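Setting Up Your Rastemeo Label Printer, Part 2: Paper, Pairing and Your First Label
By Iraís Escobedo
24 October 2022

If you've made it through Part 1, your printer is out of the box, the orange shipping tape is off, and the power brick is plugged in. Great! This part gets you from a blinking light to a finished label. I've set up a whole bunch of these (my brother Damián sells hot sauce and goes through labels like crazy), so I'll tell you where I got stuck the first time.

Before you start

You'll need the printer, the starter roll, your phone or laptop, and a flat place to work. Give yourself room on all sides, because the lid swings back farther than you'd think. Keep the little gray spindle handy too. It looks like packing material and I threw mine out once. Eliseo Solís had to dig it out of the recycling for me.

Loading the roll

1. Press both side tabs and lift the lid until it clicks. If it doesn't click it will drop on your fingers, so go all the way.

2. Slide the spindle through the middle of the roll. The flat end goes on the left.

3. Drop the roll in with the labels coming off the top, shiny backing facing down. I know the sticker inside the lid seems to show it the other way around. Ignore the sticker.

4. Slide the green guides in until they just touch the paper on both sides. You want them snug, but the roll should still turn if you nudge it with a finger.

5. Pull a little of the strip out past the front edge and close the lid. Press down on both corners, one at a time, until each one snaps.

6. Hold the feed button for 2 seconds and let go. The printer will spit out a blank label or two while it works out how long they are.

Note: If it keeps feeding and won't stop, the guides are too loose and the paper is wandering. Open the lid, go back to step 4, and try again.

CAUTION: The metal strip under the lid gets hot after a long print run. Let it cool before you change rolls, and don't touch the toothed cutter bar at the front at any time. It's sharper than it looks and I have the scar.

Picking a spot

The printer is light and it shakes a bit when it's running fast, so it likes a level, smooth surface. The four rubber feet do most of the work. Wipe them with a damp cloth if they've picked up dust and they'll grip like new. Don't put it on a tablecloth or a stack of papers, and keep it out of direct sun, which turns the thermal paper gray over time (I lost half a roll on a windowsill in June).

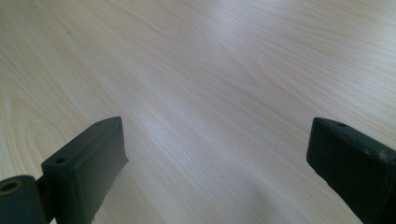 A flat, smooth wood top with plenty of clear grain showing.

Also, try not to stick test labels straight onto nice furniture! The glue is strong. If you already did, warm the label with a hair dryer on low, peel from one corner, and take your time. Teodoro Ayala swears by a dab of cooking oil for what's left behind, and it does work, but test it somewhere hidden first.

Pairing with your phone

7. Turn on Bluetooth and open the Mindus app. If it asks to use your location, say yes. It's annoying, but the search won't find anything otherwise.

8. Tap Add Printer and wait. Mine usually pops up right away, but I've seen it take a full minute on an older phone.

9. Pick the name that matches the sticker on the bottom of your printer. This matters if you have more than one in the house. I once printed a whole set of pantry labels on Damián's machine by mistake and he was not thrilled.

10. Type in the code. On a brand new printer it's 2000. Change it under Settings once you're in.

11. When the light goes from blinking blue to solid blue, you're connected.

Note: Don't pair through your phone's own Bluetooth menu. It'll say it's connected and then nothing will print. If you did it that way already, tap Forget This Device and start over from step 7.

Setting the darkness

There's a slider in the app called Firmness, except that in the version I have it's spelled Firnness. Same thing, so don't go looking for another one. It runs from 1 to 10 and controls how dark the print comes out. I keep mine at 8 for regular paper. Go lower for clear labels or the edges of your letters will bleed.

Every time you switch roll types, print one test label before you do a big batch. A starter roll holds around 456 of the small labels, which sounds like forever until you print a long run too faint to read.

Your first label

12. Tap New, choose the small size, and type something short. Long words shrink down to fit and get hard to read.

13. Tap the eye button for a preview. If the text is touching the dotted line, bring the size down a notch.

14. Tap Print. Let the label come all the way out before you tear it, then pull down and to one side in one quick move. Pulling straight up tugs the roll crooked and your next label will come out slanted.

If the label comes out totally blank, the roll is almost certainly upside down. Scratch it with a fingernail: the printable side leaves a dark mark. Flip the roll and run step 6 again.

Part 3 covers saved layouts, printing from a spreadsheet, and cleaning the print head.

Last updated by Emiliano Valdovinos: fixed step numbers, added the note about Bluetooth menus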